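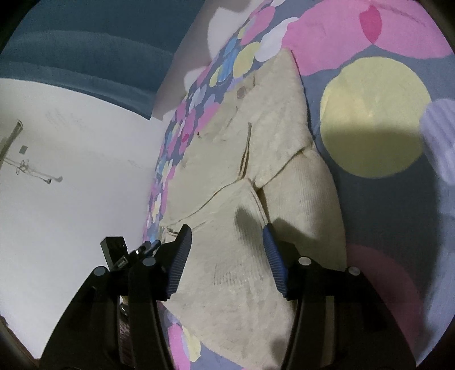

Nodum Zutrittsterminal T6 – Kartenleser und Tastatur für Eingänge, Lager und Technikräume

Januar, von der Redaktion Kisdale Sicherheitstechnik

Das Nodum T6 ist ein Zutrittsterminal für Gebäude mit mehreren Eingängen. Es liest Karten und Schlüsselanhänger, und es hat eine Tastatur für den persönlichen Code. Man kann beides einzeln verwenden oder zusammen, zum Beispiel am Tag nur die Karte und in der Nacht Karte und Code. Diese Umstellung macht das Terminal selbst nach dem Zeitplan, den Sie in der Software Bratetti eintragen.

Wir verkaufen das Gerät seit der ersten Ausführung und haben es in Büros, in zwei Arztpraxen und in einer größeren Druckerei montiert. Die jetzige Ausführung hat eine neue Tastatur mit Hintergrundbeleuchtung. Die alte war in dunklen Fluren schwer zu bedienen, das haben uns mehrere Kunden geschrieben.

Was das Terminal macht

Jede Person bekommt ein Profil mit Türen und Zeiten. Wenn jemand seine Karte verliert, wird diese Karte im Programm gesperrt, und die Person bekommt eine neue mit den gleichen Rechten. Die Tür selbst muss man dafür nicht anfassen. Ein Zylinder wird also nicht getauscht, und auch die anderen Mitarbeiter merken davon nichts.

Das Terminal speichert die Ereignisse auch dann, wenn die Verbindung zum Server unterbrochen ist. Sobald die Verbindung wieder besteht, werden sie übertragen. Karten, die schon bekannt sind, funktionieren in dieser Zeit weiter. Neue Karten kann man in dieser Zeit nicht anmelden.

Bei Manipulation am Gehäuse gibt der Kontakt auf der Rückseite ein Signal an die Steuerung. Ob daraus ein lauter Alarm wird oder nur eine Meldung an die Zentrale, entscheiden Sie bei der Einrichtung.

Technische Angaben

Bestellnummer: 643
Versorgung: 12 Volt Gleichspannung, Netzteil nicht im Lieferumfang
Türen pro Steuerung: bis zu 6
Montage: auf der Wand, innen oder unter einem Vordach
Code: vier bis acht Stellen
Software: Bratetti, deutsche und englische Oberfläche
Garantie: zwei Jahre

Lieferumfang

Terminal, Montageplatte, Schrauben mit Dübeln, Kabel mit Stecker, gedruckte Anleitung. Karten bestellen Sie bitte separat, eine Packung kostet 59 Euro. Karten aus dem älteren System Strömberg können in vielen Fällen weiter benutzt werden. Schicken Sie uns vor der Bestellung eine Karte zur Prüfung, wir antworten meistens in derselben Woche.

Hinweise zur Montage

Die Steuerung gehört auf die gesicherte Seite der Tür, am besten in einen abschließbaren Raum. Außen sitzt nur das Terminal. Bitte verlegen Sie das Kabel nicht sichtbar neben dem Türrahmen. Für Türen in Fluchtwegen gelten eigene Vorschriften – sprechen Sie in diesem Fall zuerst mit dem Planer oder mit der zuständigen Behörde, bevor Sie einen Türöffner auswählen.

Nach der Montage soll man jede Tür mit einer gültigen und mit einer gesperrten Karte testen. Den Code des Herstellers ändern Sie bitte gleich am ersten Tag. Wir finden bei Wartungen immer wieder Geräte, bei denen er noch aktiv ist.

Protokolle und Datenschutz

Das Terminal schreibt auf, welche Karte wann an welcher Tür war. In Bratetti kann man einstellen, nach wie vielen Tagen diese Einträge gelöscht werden. Klären Sie die Dauer intern, bevor das System startet, und wenn es einen Betriebsrat gibt, auch mit ihm.

Kommentare

werkstatt_nord: Wir haben vier Stück im Einsatz. Die Tasten sind gut, aber der Piepton ist ab Werk sehr laut. Kann man den leiser stellen?

Kisdale Service: Ja, im Menü „Gerät“ unter „Töne“. Dort gibt es drei Stufen und „aus“.

praxis.empfang: Unsere alten Strömberg-Karten wurden erkannt, nur die ganz alten Anhänger nicht. Die mussten wir neu kaufen.

tuer3: Gibt es das Gehäuse auch in Weiß?

Kisdale Service: Im Moment nur in Grau. Wir haben die Frage an Nodum weitergegeben.

© Kisdale Sicherheitstechnik | Kontakt | Impressum | Nach oben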